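Pads, pins and other small griefs

I have now changed the finger pads on the left gripper four times since October, which is more often than I have changed the filter in my own cooker hood. Pieter Dewulf, who had this pair before me, handed them over with a carrier bag of spares and the words "they mostly look after themselves". Pieter is a lovely man and I will never buy a car from him.

For anyone new to this blog: I have a pair of hand-held grippers at home, one for each hand, and I spend my evenings picking up household odds and ends with them so that a robot arm at Maes can learn to do it too. The arm gets the glory. I get to find the hex keys.

So, pads. The old ones come away if you warm them with a hairdryer and swear in a low, steady voice. The glue left behind is another matter. I used the Siltach cleaner for a while, until it took the finish off a teaspoon, and went back to rubbing it with my thumb. Put the new pads on with the fingers nearly shut, or you'll get one sitting a hair higher than the other. You won't notice until you try to pick up something thin, and then you'll notice all evening.

Pivot pins next. They want the tiniest touch of grease, put on with a cocktail stick, and the excess wiped off at once. I was generous the first time. Grease attracts fluff, fluff gets into the linkage, and by the Wednesday my left gripper was closing with the enthusiasm of a teenager asked to empty the dishwasher. Cleaning it out cost me a packet of cotton buds and an episode of something I'd been looking forward to.

Then there's calibration. Open fully, close fully, write down both readings. Mine should give 1573 open and 827 closed, and if the closed number starts to creep up, there's something on the pads or the pads are done for. I keep the figures in a Gustitz notebook, along with a shopping list and a drawing of a duck.

My real test, though, is hair ties. A wooden block will forgive almost anything. A hair tie bunches up, slides out sideways and finds any gap you've left between the pads, so after every repair I work through the soft stuff on the bed before I trust the thing with a proper session.
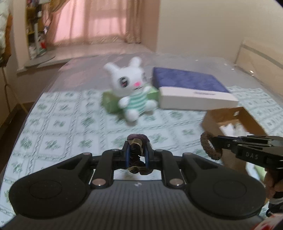
I do both hands, even when only one has been apart. A stiff left makes you lazy with the right, and you don't find out until you play the session back and see yourself wrestling a scrunchie like a man landing a trout.

Still on the list: the right trigger has a click in it that I don't care for, and the spare screws have gone missing, last seen in a Plullholm tin that now contains buttons. Pieter says the click is normal. I've ordered a new spring.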